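Production Operator, Secure Print Finishing

Watel supplies printed business forms, pressure-seal mailers and security paper to regional banks, payroll offices and local governments. The company is seeking a full-time Production Operator for its finishing department in Jorkerthorpe.

The successful candidate will operate perforating, numbering and trimming equipment, check finished sheets against the job ticket, and pack reams for shipment. Spoiled security stock must be logged and shredded on site under the department's control procedures. The position reports to the Finishing Supervisor. Most work is done on the Drenero line, and training on that equipment is provided during the first 8 weeks.
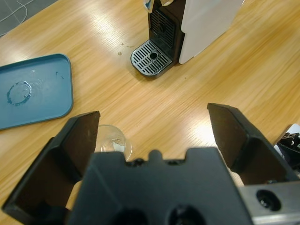 Light wood tabletop with black gripper and metal bracket.

Applicants must hold a high school diploma or equivalent and be able to lift cartons of up to 67 pounds. Previous experience in a bindery, mail room or print shop is preferred - experience with numbered or controlled documents is especially welcome. Accurate record keeping is essential, as a typical shift involves roughly 700 cartons. A background check is required before an offer is confirmed.

The regular shift begins at 7:00 a.m. Overtime is common in December and January, when orders for tax forms and year-end statements are at their highest. Benefits include medical and dental coverage, paid vacation, and a retirement plan after five months of employment.

To apply, send a resume and a completed application form to Human Resources, Watel, Lunde Building, Jorkerthorpe. Forms are also available at the front desk. Applications will be reviewed as they are received, and the position will remain open until filled. Watel is an equal opportunity employer.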